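**Service charges and the landlord's tax return: a thread** (1/11)

Following on from last week's posts on repairs against improvements. A different question came up twice in February: what happens to service charge money when the landlord of a let unit collects it and then pays it out again.

2/ Start with the lease. If it reserves the service charge as rent, the receipt normally goes into the rental account as income. The matching costs then go in as expenses. Gross in, gross out. Do not net them off before you fill in the return.

3/ If the money is held on trust for the tenants, the position differs. It is not the landlord's income when received. Keep it in a separate bank account and keep the trust wording to hand.

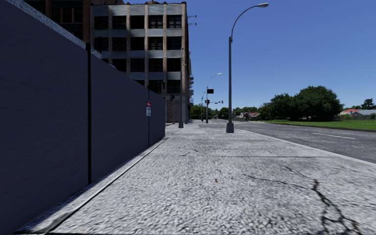
4/ Mixed leases are the awkward ones. The Givholm lease I worked through has cleaning and lighting reserved as rent, but the sinking fund held on trust in clause 8. Two treatments, one demand, one payment from the tenant. The split has to be made in the books on the day the money arrives.

5/ Figures for one quarter on that unit: total demand £2,317, of which £321 goes to the sinking fund. Income for the rental account is therefore £1,996. The £321 never touches it.

6/ The landlord had posted the full £2,317 as income and claimed the sinking fund transfer as an expense. The net figure looks the same, but the expense is wrong. A transfer to a reserve is not a cost incurred.

7/ Voids. While a unit is empty the landlord bears its share of the charge. That share is generally deductible if the unit is still being marketed for letting. Keep the agent's instructions – a dated email will do.

Gedatmont corner, setts and brick
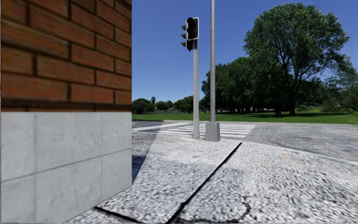 *Street corner, brick over pale plinth.*

8/ Capital items inside a service charge do not become revenue items by being put through it. A new lift where there was none is capital. Ask the managing agent for the breakdown, line by line. Rengifo send one with the year-end statement. Festero only send one on request, so request it.

9/ Balancing charges: where accounts are on the accruals basis, put the adjustment in the period it relates to if the figure is known before the accounts are finalised. Otherwise it goes in the following period. Be consistent from year to year.

10/ Replies asked whether 29 separate invoices need 29 separate entries. No. One entry per category is fine, provided the invoices are kept and the total can be traced back to them.

11/ Next thread: lease premiums, and which part is taxed as rent. Please send lease wording with the names and addresses taken out.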